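Autogramme per Post anfragen: Schritt für Schritt
Stand: 27.3.20
Von Rafia Swati

Wer ein Autogramm von einer Schauspielerin, einem Sänger oder einer Moderatorin haben möchte, muss dafür nicht stundenlang an einem Bühneneingang stehen. Ein Brief mit frankiertem Rückumschlag reicht in vielen Fällen aus. Meine Sammlung umfasst inzwischen 642 Karten, der größte Teil davon kam per Post. Die Anleitung beschreibt, wie ich vorgehe.

Was man braucht

Zwei Umschläge, einer davon etwas kleiner oder faltbar
Briefmarken für Hin- und Rückweg
Einen Bogen festes Papier oder dünne Pappe
Briefpapier und einen Stift
Eine Liste, in der man die Anfragen einträgt

1. Die richtige Adresse finden

Privatadressen sind tabu. Auch wenn sie in einem Forum stehen, schreibt man dort nicht hin. Die meisten Prominenten lassen ihre Fanpost über eine Agentur, ein Management oder den Sender laufen. Am zuverlässigsten ist die Angabe auf der offiziellen Website, meistens unter „Kontakt“ oder im Impressum. Bei Seriendarstellern hilft oft die Zuschauerredaktion weiter. Für das Ensemble von „Vurkus“ gibt es zum Beispiel eine gemeinsame Postadresse, von der aus die Briefe verteilt werden.

Adressen veralten schnell. Wechselt jemand das Management, wird die Post vom alten Büro selten weitergeleitet. In der Datenbank von Drallus steht bei jedem Eintrag, wann zuletzt eine Antwort gemeldet wurde. Einträge, die älter als ein Jahr sind, prüfe ich immer noch einmal auf der Website nach.

2. Den Brief schreiben

Eine halbe Seite genügt. Der Brief sollte den Namen der Person enthalten, einen Satz dazu, woher man sie kennt, und die Bitte um ein Autogramm. Handschrift ist schön, solange man sie lesen kann. Ein Muster:

Sehr geehrte Frau ...,
seit der zweiten Staffel sehe ich Ihre Serie, die Folge mit dem Nachtzug habe ich mehrmals geschaut. Über eine signierte Autogrammkarte würde ich mich sehr freuen. Ein frankierter Rückumschlag liegt bei.
Mit freundlichen Grüßen

Fragen zu Trennungen, Gerichtsterminen oder zur Gesundheit gehören nicht hinein, auch wenn gerade alle Zeitschriften darüber schreiben. Die Post wird fast immer zuerst von Mitarbeitern geöffnet, und solche Briefe werden aussortiert.

Wer eine Widmung möchte, schreibt den Vornamen in Druckbuchstaben auf eine eigene Zeile. Shazia Lashari, mit der ich seit Jahren Karten tausche, hat wegen unleserlicher Schrift schon drei Karten „Für Sascha“ bekommen.

3. Den Rückumschlag vorbereiten

Autogrammkarten haben meistens das Format A6, manche Agenturen verschicken aber auch größere Fotos. Ein Umschlag im Format C5 passt fast immer. Die eigene Adresse kommt vollständig auf die Vorderseite, die Marke wird gleich aufgeklebt. Die Pappe legt man lose hinein. Sie verhindert, dass die Karte im Briefkasten geknickt wird.

Den Rückumschlag einmal falten, mit dem Brief in den äußeren Umschlag stecken, zukleben. Auf einen Vermerk wie „Bitte nicht knicken“ verlasse ich mich nicht, schreibe ihn aber trotzdem drauf.

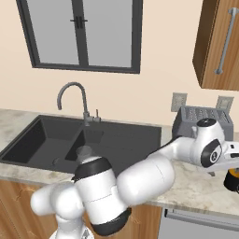
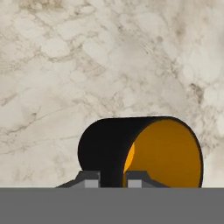

4. Anfragen ins Ausland

Deutsche Briefmarken gelten nur für Sendungen, die in Deutschland aufgegeben werden. Für den Rückweg aus dem Ausland braucht man Marken des jeweiligen Landes. Die bekommt man bei manchen Postgesellschaften im Onlineshop oder über Tauschpartner. Bei der Band Brornetis lief es bei mir ohne Rückporto, das ist aber die Ausnahme.

Das Anschreiben formuliert man auf Englisch, kurz und ohne Umgangssprache. Beim Ländernamen in der eigenen Adresse nicht „Deutschland“, sondern „Germany“ schreiben.

5. Eintragen und warten

Direkt nach dem Absenden trage ich Name, Adresse, Datum und Inhalt der Sendung ein. Eine einfache Tabelle reicht. Kommt eine Antwort, wird das Datum ergänzt. Bei der Agentur Farooqui hat es zuletzt 27 Tage gedauert, bei einem Musicaldarsteller lag die Karte erst nach einem guten Jahr im Kasten. Vor Ablauf von sechs Monaten frage ich nicht nach. Während einer Tournee oder Drehzeit dauert es grundsätzlich länger.

Mehr als 10 Anfragen auf einmal würde ich am Anfang nicht verschicken. Das Porto summiert sich, und man verliert leicht den Überblick.

6. Echtheit prüfen

Viele Karten tragen eine gedruckte Unterschrift. Das ist bei großer Nachfrage üblich und kein Betrug. Zum Prüfen hält man die Karte schräg gegen eine Lampe: Echter Filzstift glänzt anders als die übrige Oberfläche, und an Stellen, an denen sich Linien kreuzen, ist die Farbe oft dunkler. Unter einer Lupe besteht ein gedruckter Schriftzug häufig aus kleinen Rasterpunkten. Schwieriger sind Unterschriften, die ein Assistent geschrieben hat. Hier hilft nur der Vergleich mit mehreren gesicherten Exemplaren. Bei Drallus sind im Vergleichsarchiv derzeit 1738 Scans abgelegt, sortiert nach Nachnamen und Jahr.

7. Aufbewahren

Karten kommen in Hüllen ohne Weichmacher, am besten aus Polypropylen. PVC-Hüllen können mit der Zeit an der Tinte kleben. Den Ordner stehend lagern, trocken und ohne direkte Sonne. Wer eine Karte rahmen will, nimmt Glas mit UV-Schutz und hängt sie nicht gegenüber vom Fenster auf. Den Umschlag mit Poststempel hebe ich immer mit auf, er wird hinter der Karte in dieselbe Hülle gesteckt.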